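Informe de avance: brazo clasificador Medve
Para: Réka Borbély
Fecha: 12/08/2021

En este periodo hemos cerrado el montaje mecánico y empezado con las pruebas de recogida. Del presupuesto concedido, 916 euros, llevamos gastados 230, casi todo en servos y en la fuente de alimentación. Levente Kerekes ha rehecho el soporte de la muñeca porque el primero cedía con el brazo extendido.

Las pruebas se hacen con placas sueltas en una cubeta amarilla. El plástico brilla bastante y los reflejos confunden a la cámara de la muñeca cuando caen cerca de la pieza.

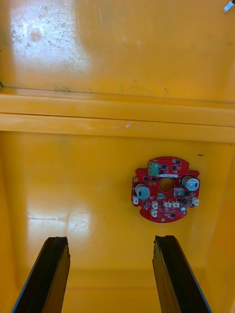 Taller compartido Grotia · Grupo de robótica

La placa roja redonda es la pieza más difícil del lote: tiene el contorno irregular, un agujero en el centro y dos condensadores altos que estorban si los dedos entran torcidos. De 16 intentos con ella salieron bien cinco. Asnakech Adugna está ajustando el ángulo de entrada y la apertura de la pinza.

Queda pendiente:
Cambiar la lámpara del banco por una luz difusa.
Forrar los dedos con goma fina.
Repetir la serie completa con la luz nueva.

El forro está pedido a Estska y aún no tenemos fecha de entrega. El próximo informe se enviará en octubre, con las facturas.

Vilmos Gál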